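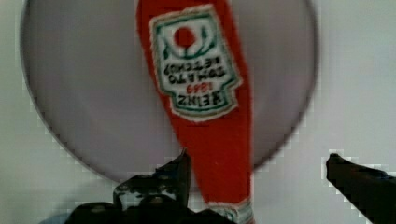
The War on the Kitchen Drawer

There is a drawer in most kitchens that holds ketchup packets, dead batteries, a tape measure and the key to something. For years it minded its own business. Now it has an industry.

Puvine will send a person to your home to empty it. The first visit lasts 95 minutes and begins with a questionnaire about your "relationship to surfaces." I filled one in. I was asked whether my counters made me feel held, and I wrote that they made me feel I should wipe the counters.

I have no quarrel with tidiness. My quarrel is with the claims. Puvine's brochure says an ordered kitchen leads to better sleep, calmer children and less snacking. I asked where this came from and was sent a summary of a customer survey with 2829 responses. Everyone who answered had paid for the service and stuck with it to the end. People who quit after the first visit weren't asked. You could prove the benefits of almost anything that way, including moving to Urkholm, where I grew up and where the kitchens are a mess and people sleep fine.

Sheldon Zacharias ran home visits for Puvine for over two years before he left to sell flooring. He liked the customers and he liked the work. What wore him down was the follow-up. "You'd go back in December and it would look the way it did before you came," he told me. "And they'd apologize to me. They were paying, and they were the ones saying sorry."

He was trained to suggest a second package at that point. Most people took it.

The rival firm, Drallar, skips the visit and sells the containers. Its starter set has 103 pieces, counting lids, and I would like to meet the household whose clutter problem was a shortage of lids. Mine arrived in two boxes. For a week I had a drawer full of stuff and a hallway full of things to put it in.

Fung-ping Peng has been cleaning houses in Yip since before either company existed, and she has opinions about clear plastic bins. "They look nice on the day," she said. "Then you have to wash them." She says the homes that stay neat mostly have fewer people in them, or one person who can't stand the mess and does all the work. Neither makes much of a brochure.

Her own kitchen table, when I visited, had mail on it, a bag of oranges and somebody's gym shoes. She moved the shoes so I could put down my notebook and then put them back when I left.

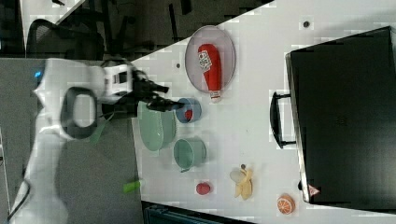
What the Money Buys

I'll grant the organizers one thing. An afternoon with a stranger in your kitchen does make you throw stuff out, in the same way that a dentist's appointment makes you floss. Whether that's worth the fee depends on how you feel about the fee. Zacharias thinks a friend and a pizza would do as well – though he admits the friend may go home early.

I canceled my second visit. The woman on the phone asked if I was sure I was ready to stop, and offered me a discount on drawer dividers. The Drallar set is in the garage, still mostly wrapped.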